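Skodero opens its doors, and its chair problem stays open

2 Apr 2018
By Agathe Joly

I went to Skakness for the Skodero open day expecting a robot, and spent most of the visit looking at software. That was fine by me. Robots at open days tend to do one thing very well for as long as visitors are standing there. Software gets asked questions.

The company wants to sell hotels a system that tidies lobbies after hours. The task its team talks about most is chairs: picking up fallen ones, pushing stray ones back under counters, leaving the row straight. The program that decides what to do, and in what order, is called Nudex. It learns from people doing the job by hand, seen from head height, and the slides in the first session were full of forearms.
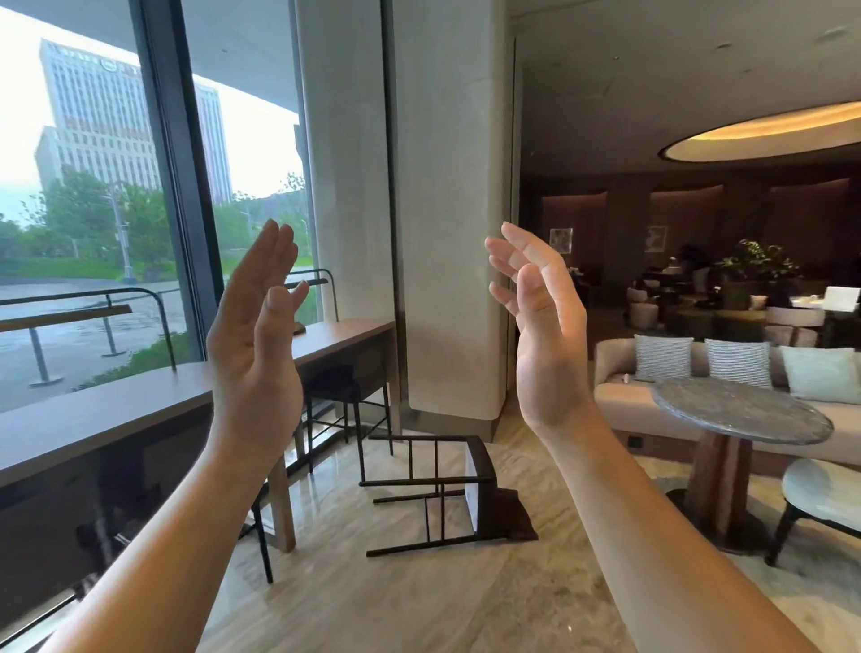

Maëlys Delaunay, who runs the perception group, gave the first talk. Her team splits each recording into short pieces: approach, reach, grip, move, release. Nudex then tries to work out which piece it is looking at and what ought to come next. She claimed very good results on pieces where the hands are already on the chair. I asked about the ones where they are not, the moments when a person is standing there deciding. She said those were "harder to label." I'd have liked a number. There wasn't one on the slide, and there wasn't one in the handout either.

This matters more than it may sound. If the hands are already on the backrest, most of the deciding is over. Someone has picked the chair, picked the side to stand on and judged whether there is room. A planner that is strong only from that point on is a playback tool with good manners.

The second session was on control, with Corentin Perrin and a very long plot of push force against time. Upholstered chairs on polished stone are a nuisance, he said, because they slide easily and then stop dead when a leg or a crossbar meets something under the table. His controller watches for that jump in force and backs off. In simulation it ran 100 trials with five failures, all of them chairs that had swung sideways into a neighbor.

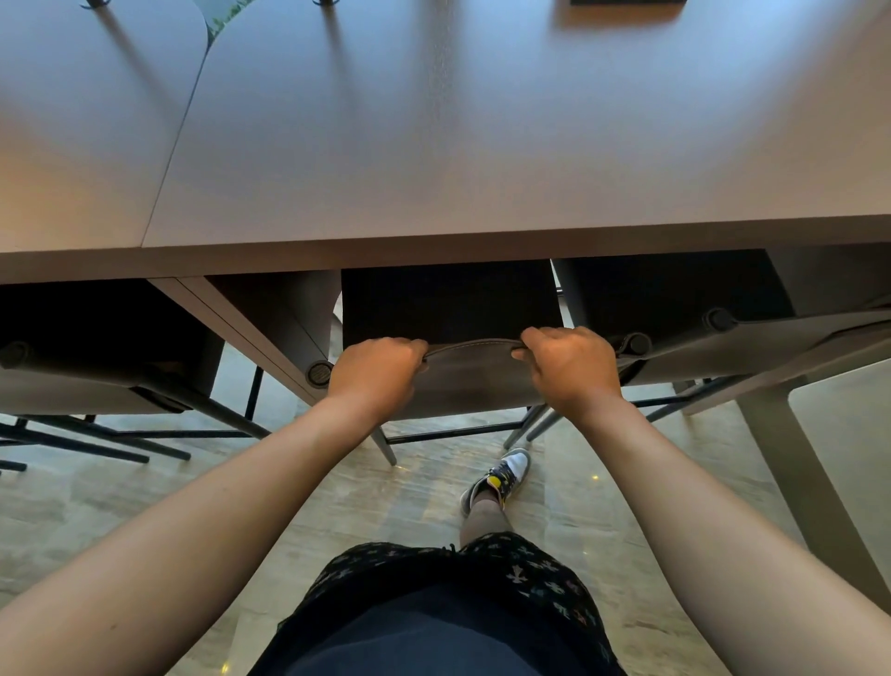

Five in a hundred is respectable for a simulator. I wanted to know what the simulator thinks friction is, and Perrin was frank about it: one value for the whole floor. He has plans to change that by July. He also said the neighboring chairs are fixed in place in the current version, so a bump never moves them. In any hotel I've stayed in, a bump moves everything.

Lunch was soup. I shared a table with Thierry Pruvost, a hotel operations manager who had come to see if any of it was worth buying. He asked the simplest question of the day, which was how the system knows a chair has been left out on purpose, say by a guest who is coming back to it. The reply from the Skodero people was that the night staff would mark those areas off in an app. Pruvost wrote something down and did not look pleased.

The afternoon was given over to tooling, and I thought it was the best part. Capucine Baudry showed Matheson, the viewer the team uses to step through recordings and correct the labels. It is quick, it keeps every earlier version of a label, and it shows two annotators' work side by side so you can see where they disagree. The set she had loaded held 1704 labeled pieces, and she let visitors pick which to open.
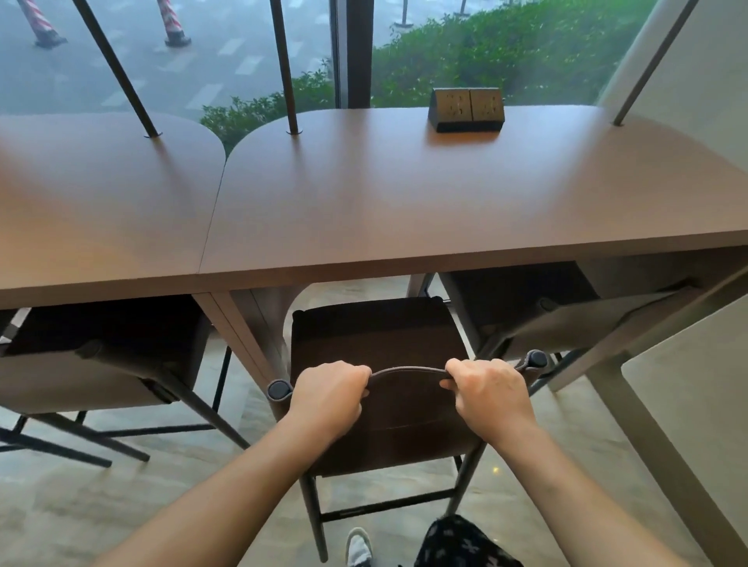
Photo: Skodero open day handout

I picked 10. In most of them I agreed with the labels. In a few I could not tell why "grip" had ended and "move" had begun, and Baudry said that the annotators argue about that line too. Two hands resting on the back of a chair that is already under the table could be the end of a push or the start of a pull. Matheson lets you scroll back and check. Nudex, running live, has to rely on what it has seen so far, and the team has not yet tested how long a memory it needs.

The closing demo was Nudex reading a recording and printing its next step on a big screen. It got the steps right, with a short lag. The recording came from the same lobby the system had been trained on, which I only found out by asking. A second site is being arranged. I asked which one and was told it was not signed.

I'd go back for that second site. I would also pay for Matheson as it stands, although it isn't for sale and Baudry seemed surprised to be asked. Coats were handed back at the side door, and the shuttle to the station left ten minutes early, without Pruvost.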